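FOR IMMEDIATE RELEASE

Drendano opens watch strap bench in Momthorpe

MOMTHORPE, June - Drendano, the small repair and spares outfit, has opened a strap-changing bench at its Flernunby workshop. Straps only for now. No batteries, no glass.

The bench is one pale table with tape, tissues and a slotted black metal stand kept within reach. Doors open at 11.

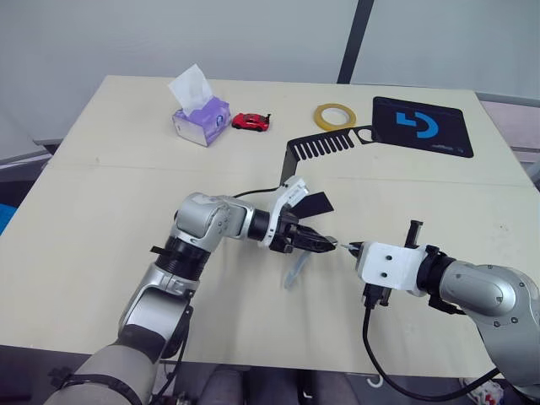 Bench in use at the Flernunby workshop, Momthorpe.

"People were binning good watches over a tired band," said Dale Caron, who runs the workshop. "Daft. A strap is a small job and we want it priced like a small job."

Most of the kit is plain stuff. The stand is bent metal, comb slots along the top edge, and sits out in the middle so everyone works from the same spot. Mouse pad stays at the back. So does the little red car.

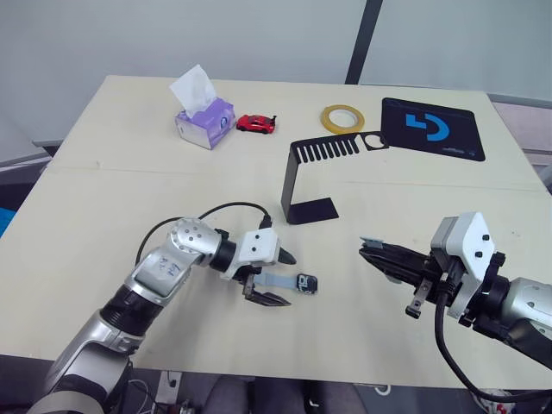 The black stand, with tape, tissues and toy car behind.

Spare straps come from Mac Mathúna, which has set aside 2,000 for the opening. Light blue is in stock now, other colors to folow. Smartwatches welcome, bring the old strap along even if its split.

"We'll fit while you wait if the queue is short," said Sinéad Rafferty, bench lead. "Otherwise leave it, back by 4."

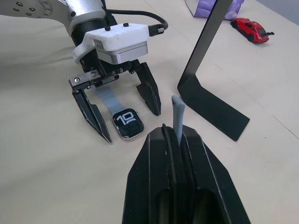
Booking and contact

Walk-ins from 11, last watch taken at 4. Groups of up to 12 by arrangment. Press calls to Dale Caron at the Flernunby workshop, mornings best.

ENDS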